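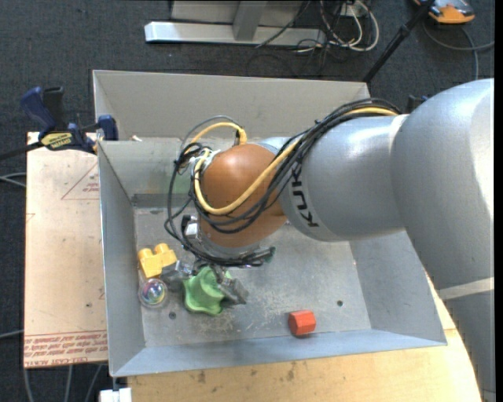 The hall cupboard was the one place in our house I never opened in front of guests, and after two Saturday afternoons with the Callel group I could find the hoover without moving anything else. So wrote one of the people who joined us last spring, and we were so pleased with it that we have pinned it up by the kettle.

We are looking for 60 households in and near Tundport to take part in the next round of Callel, our home storage trial, which starts in September. You don't need to be tidy, and you certainly don't need to be handy with a drill. We would love to hear from people in small flats, people sharing with grown-up children, people who have just moved and are still living out of boxes - anyone, really, who has a cupboard, a landing or a spare room that has got away from them.

If you join, we'll ask you to choose one storage space at home and keep a short diary of how you use it. You will then get a set of Korkula shelves, hooks and baskets to try in that space, and a visit from one of our fitters if you would like help putting them up. After that there's a chat by telephone, which takes no more than 90 minutes (most people find they have plenty to say about their airing cupboard!), and a last look at the diary together.

You keep everything you have been sent, and each household receives a £59 voucher to spend at the Sönmez hardware shop as a thank you.

You should be over 18 and living at the same address until the end of the trial. Tenants are very welcome, but please check with your landlord before asking for anything to be fixed to a wall - we also have free-standing sets.

To apply, pick up a form at the Sönmez counter or ask for one to be posted to you. Tell us a little about your home and the space you have in mind, in your own words and in no more than 400 of them. Forms can be handed in at the shop until 5 pm on the last Saturday before we begin.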